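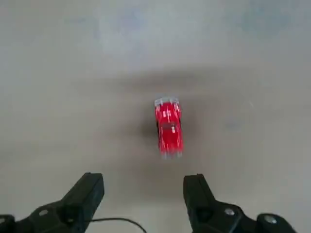 Page 70

9 Teaching a pick by hand guiding

This section covers recording a pick with the Ronari arm in guided mode. The worked task is the toy car: approach from above, close on the body, lift, release. For teaching by remote control with the Lavance handset, see section 15.

Before you start, fit the two-finger gripper and clear any fault shown on the pendant.

CAUTION: The arm can sink slightly when the brakes release. Support the wrist with one hand before step 2.

1. Place the car on the floor inside the work area, lengthwise to the gripper.

2. Select Teach, then Guided. Hold the enable switch half pressed.

3. Open the fingers fully. The gap must be wider than the car.

4. Move the wrist until the wrist camera view shows the car centred left to right, with its rear end towards the fingertips and clear floor between them. Press Mark to store the approach point.

5. Lower the wrist and bring the fingers either side of the body. Do not let the tips press on the floor.

6. Press Close, wait for the tone, then press Mark.

7. Raise the arm by hand, press Mark again and select Save.

NOTE: Move slowly near the car. Fast movement blurs the camera view – the recording is still stored, but it is harder to check afterwards.

NOTE: The arm's own shadow on the floor does not need correcting.

If code 1167 appears, the enable switch was released during recording. Delete the take and repeat from step 2.

Section revised by Isabelle Charbonneau.

Last updated: December 13, 2019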